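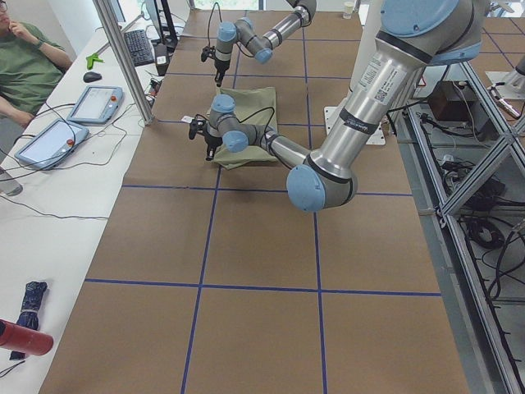
Products > Teaching and Demonstration > Forner Two-Arm Teaching Station

Forner Two-Arm Teaching Station

The Forner is a bench-height station for recording tasks by demonstration. An operator guides the arms through a job, by hand or from the pendants, and the station stores the run as joint positions, gripper commands and time stamps. It suits labs and small workshops that want many recordings of the same job without writing a program for each one.

Guiding by hand

Press the guide button on the wrist and the arm goes slack enough to push. Hold it by the forearm and the wrist, not by the gripper fingers. Let go of the button and the arm holds its position. Hand guiding is the better choice for cloth, paper and other soft goods, where the angle of approach matters more than speed. Most operators get a clean fold recorded within their first session.

Remote control

Each arm has its own teach pendant with a screen and a red emergency stop. One person can run both, although for jobs where the arms pass something across we suggest two people. Pendant moves can be set in steps as fine as 2 mm. Either stop button halts both arms.

Marking out the table

We supply the table bare. Customers cover it with whatever they like, and kraft paper with coloured tape lines works well. Lay the tape before the first recording and leave it alone until the set is finished — a start position that drifts between runs is the most common fault we see in customer data. Replace the paper when it tears and re-tape from the corner marks.

What's included

2 arms with two-finger grippers
2 teach pendants with cables
Aluminum frame with open shelving for power supplies
Forner Record software, one seat
Gripper pads, 6 pairs

Specifications

Reach per arm: 700 mm
Gripper opening: 66 mm
Export: joint log and video, matched by time stamp

The computer, monitor and desk are not included. The Plivby camera bracket is sold separately and fits either side of the frame.

Training and support

Gemitz delivers and installs the station. Kerubo Muriithi runs the operator training, which covers guiding, pendant use, and how to throw out a bad run before it gets into the set. Questions about export formats go to Tülin Taşdemir at the Yazıcı service desk.

Price on request. Orders placed before the end of January ship with the older pendant cable, which can be swapped at no charge.

Share (2) | Comments (6)

We use cookies to remember your region and language. Accept | Manage settings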